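Dadwood Chores: data card

Version note, 4/3/19. Replaces the August card, which listed the wrong split sizes.

What it is

Dadwood Chores is a set of simulated household jobs for a two-armed mobile robot. We put it together to get a plain answer to a plain question: can a machine do the dull work of a house yet, and if not, where does it stop? The rooms are rendered, the physics runs in the Rikov engine, and each job has a start state, a written instruction and a check that runs at the end.

The set holds 900 recorded episodes across 12 job types. Another 100 episodes are held back for testing and are not in the public download. Please don't ask us for them.

The jobs

Most of the job types are carrying and putting away: fetch a tray, take a box to another room, clear a table, put books back on a shelf. Two involve doors and one involves a drawer. We left out anything with running water, cloth that has to be folded, or food that changes shape when cut, as the engine does not handle these well enough for the results to mean much.

Carrying jobs use both grippers. The robot has to keep its load level, get past the furniture and set it down inside a marked area. A tray that tips past the limit counts as a failed episode even if nothing falls out of it.
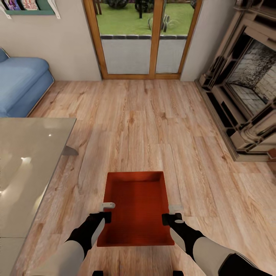 Rooms come from the Cadwaladr layouts, with furniture moved between episodes so that a policy can't learn one path and repeat it. Gaps between large pieces are always wide enough for the robot with its arms tucked in, but not always wide enough with a load held out in front. This is deliberate. A person with a tray turns sideways without thinking, and we wanted to see whether the robot would find something similar.

How the episodes were made

All 900 were driven by people using the Wavenetti hand controllers. Operators practised each job before recording. Failed attempts were kept and are marked "fail" in the outcome field, so filter on that if you only want clean runs. Pauses have not been trimmed.

What each episode contains

- head view, colour
- joint positions for both arms and base
- gripper open/close state
- the instruction as text
- outcome, success or fail

There is no depth and no sound. Force readings are logged but come straight from the simulator and should be treated with care.

Results so far

Our baseline policy completes 57 of the 100 test episodes. Nearly all of its successes are short carries within one room. It does badly when a job has more than one stage, and it rarely recovers after a poor grasp: it tends to carry on as if it still had hold of the thing. Set-downs are the other weak point. The robot reaches the right place and lets go too early.

Our reading is that moving an object across a tidy room is close to usable in simulation, and housework as a whole is a long way off. We have not tried any of this on a real robot, and the figure above should not be quoted as if we had.

Known problems

Reflections on glossy tabletops can be brighter than they would be in a real room. Grippers sometimes sink slightly into thin handles. A few instructions say "lounge" and others "living room" for the same place, which we mean to fix in the next version.

Use

Free for research and teaching. If you change the rooms or the checks, give your version another name so that scores don't get mixed up. Report faults through the issue tracker, with the episode number and the frame where it goes wrong.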